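State Legislatures, Unit 6
How a Bill Gets Out of Committee (and What That Proves)
Notes prepared by Arnulfo Henao

Read the Groen chapter before class. He treats the committee vote as the moment a bill is tested on its merits. I have my doubts, and you should come with yours.

1. What the vote means
A bill that passes committee has cleared a small room. In most chambers the majority party picks the chair, and the chair picks the calendar. By the time a hearing is announced, the count is usually known. Testimony runs two minutes a witness, and I would like to see the evidence that it moves votes. Groen offers one case, the Sárközi water bill, and even there the members who switched had been promised an amendment beforehand.

2. Party-line packages
Leaders often move several bills on one subject together. Supporters call this a comprehensive approach. Opponents give it a scary nickname. Treat both labels as advertising. Ask instead:
Could any of the bills have passed alone?
Which one is there to be traded away?
Who pays for it, and in what year does the bill come due?

3. Gut and amend
A member takes a dead bill, strips out the text and puts in something new. The number stays the same. Bill 2168 in your packet began as a rule on school bus mirrors and ended as a change to county bond limits — the title was fixed last. Compare the January version with the final one. Almost 40 percent of the class last year cited the wrong version in their papers. Check the amendment date.

4. Bill trackers
Several of you use Trokudon. It's handy for dates. Its "chance of passage" score is another matter, as the company doesn't publish how it is worked out. Most introduced bills die, so a tool that says "no" every time will look pretty smart. Do not cite the score.

5. Reading for next time
Nedelcu, on discharge petitions. Short, and better than its title.
Witkowska, pages 6 to 50. She claims that recorded votes make members more honest. Look hard at her sample, which is one chamber under one speaker.

Response papers are due at the start of class — one page, no summaries.

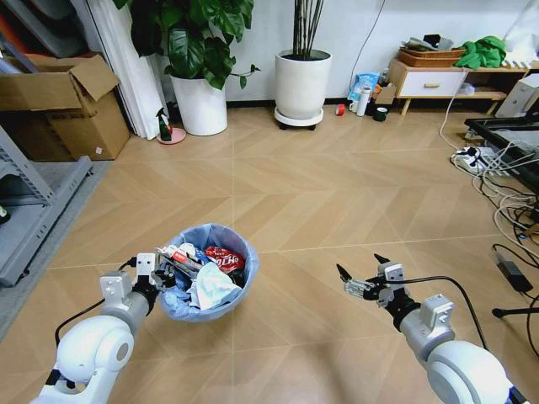 Can a bill that fails in committee come back in the same session?
Often it can. Many chambers let a committee grant reconsideration, and the same language can also be amended into another bill that is still alive. Check the chamber's own rules, as deadlines and vote requirements differ.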